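## Research notes: randomizing the room as well as the objects

The manipulation group at Szekeres has finished its comparison of background randomization settings for the Gendari simulator. Readers of the May issue will remember the open question. Policies trained on tabletop tasks with varied object colors still lost accuracy when the walls, floor or table finish changed, even though none of those surfaces matter to the task. The new runs measure how much of that loss can be removed during training, and what it costs.

### Setup

All runs use the same task family: a language instruction names one cup by color, and the arm has to grasp it and set it down at a marked location. Distractor objects are drawn from the standard Trakeck asset set. The policy takes a single RGB image plus joint positions and outputs end-effector displacements and a gripper command. Depth is available in the simulator but was withheld, as the target hardware does not have a calibrated depth camera.

Three training conditions were compared:

- **Fixed room.** One wall color, one floor color, one light. Object positions and camera pose vary.
- **Color only.** Wall, floor and tabletop colors are sampled independently per episode from a muted palette. Geometry and lighting stay fixed.
- **Full room.** Colors as above, plus room dimensions, table size, wall fixtures, and the direction and softness of the main light.

Each condition used 2,765 scripted demonstrations. Demonstrations came from the same planner with the same grasp heuristics, so the conditions differ only in rendering and room layout. Where a larger or smaller table changed the reachable area, object positions were resampled until the planner found a valid path.

Evaluation used 300 held-out rooms, with one episode per room. The rooms were generated once, frozen, and shared across conditions. No color combination in the held-out set appears in training. Every training condition was repeated with 7 seeds, and the ranking of conditions was checked per seed as well as on the mean.

### Results

The fixed-room policy does well in its own room and poorly elsewhere. The most common failure is a reach toward the correct cup that stops short or lands beside it. We read this as a localization error, with the policy relying on the contrast between the table edge and the floor to judge distance. When the floor color moves close to the tabletop color, the reach error grows.

Color-only training removes most of the failures tied to surface color. It does not help with lighting. Long soft shadows under the table had little effect in any condition, but shadows on the tabletop did, particularly where the shadow of one cup fell on another object. The color-only policy sometimes closed the gripper on the dark side of a cup and slid off.

Full-room training gives the best held-out success rate for all seeds. The margin over color-only is smaller than the margin of color-only over fixed, and it is concentrated in rooms with a low light angle. On the original fixed room, the full-room policy is slightly worse than the policy trained there. We consider that an acceptable trade for any work intended to leave the simulator.

Training time to a stable validation loss rose in the full-room condition. We stopped all runs at the same number of gradient steps, so the full-room figures may understate what the method can do with a longer schedule. A longer schedule has been queued.

### Wall fixtures

The fixture generator was added late and deserves a separate note. It places shelves and brackets on the walls, with no role in the task. The first version put them at table height, where they interfered with the planner's collision checks and caused demonstrations to be rejected at a high rate. The current version places them well above the working volume. Rejection rates returned to the level seen without fixtures.

Their effect on the policy is modest. With fixtures absent from training and present in evaluation, success drops by a small amount, mostly in rooms where the fixture is dark and close in image position to the arm. With fixtures present in both, the drop is gone. Attribution maps from the fixed-room policy show weight on dark brackets, which we take as confusion with the links of the black arm model.

The render below is typical of a full-room draw: green walls, an orange-tan floor, an empty shelf on black brackets, and the gripper open over the table with the blue, yellow and red cups standing among smaller objects. 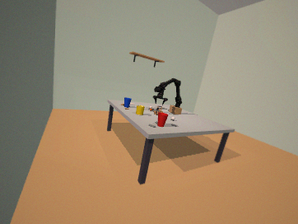 ### Limitations

- All results are in simulation. Transfer to the bench arm at the Zotcombe lab has not been tested, and nothing here should be read as a claim about it.
- Surfaces are flat colors. Wood grain, tile and reflective finishes are not in the generator. Existing work on texture randomization suggests they matter, and we have no reason to expect otherwise.
- The held-out rooms come from the same generator as the training rooms. They test new combinations and do not test new kinds of rooms.
- Instructions name cups by color only. Instructions using position ("the cup nearest the box") were excluded after we found the planner and the text generator disagreed on ties.

### Availability

The frozen evaluation rooms and the fixture generator are in the shared Gendari branch. A reduced training set of 1,000 demonstrations per condition is available for groups without the storage for the full one. Configuration files record the light direction and all surface colors for each episode. Camera pose is stored separately and must be loaded with the matching episode index; an earlier release had the index shifted by one, and anyone holding that copy should replace it before comparing numbers.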